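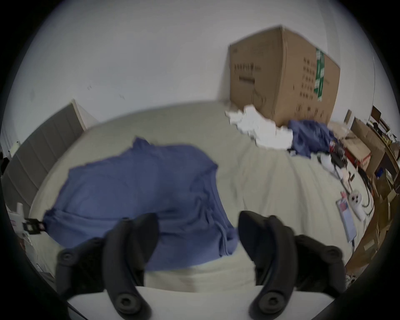
Wardrobe sorting, round two

Hello again, and thank you for all the replies to the April letter. I've now had 369 emails about moths, so I think we can safely say I'm not the only one finding little holes in her jumpers!

This month I've been getting on with the summer swap. Everything woolly goes up to the loft in May and the cotton comes down, and every year I find things I'd forgotten I owned (a yellow sundress from Turness market, with the tag still on it). Dewanti Mangundap wrote in to say she only keeps 70 pieces for the whole year, coats included. I got well past that before I'd finished the tops, so I stopped adding up and made a cup of tea.

My one rule for this year is that everything gets laid out before it goes back on a hanger. Missing buttons, yellowed collars, that odd mark near the hem: you see the lot once it's flat, and you don't when it's squashed on a rail. It takes me the best part of an afternoon and my back complains, but I've got a proper mending pile now.

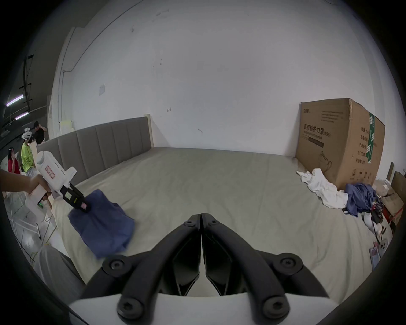
Sorting day, on the bed as usual.

Karim Moussa asked what I do about creases in linen that's been packed away all winter. Not much, I'm afraid! I hang it in the bathroom while I have a shower, pull the seams straight with my hands and wear it. Maysoun tells me he irons his tea towels, so he may want a second opinion.

If you've got a bag of things to pass on, Carla Sabbagh is taking clean summer clothes for the Meesuk swap table until the end of the month. Children's sizes go fastest. No shoes this time please, she's still got boxes of them from last year.
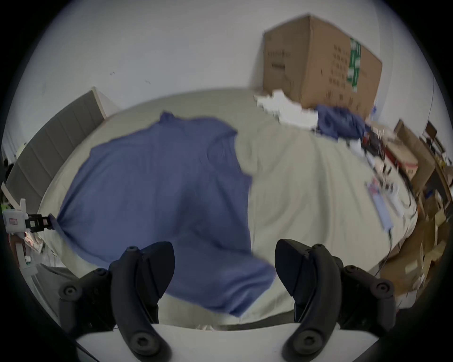

Next month: getting deodorant marks out of dark cotton

I've tried white vinegar, bicarb and a very smelly soap my aunt swears by, and I'll tell you which one I'd use again. Send me yours before then if you've got a good one.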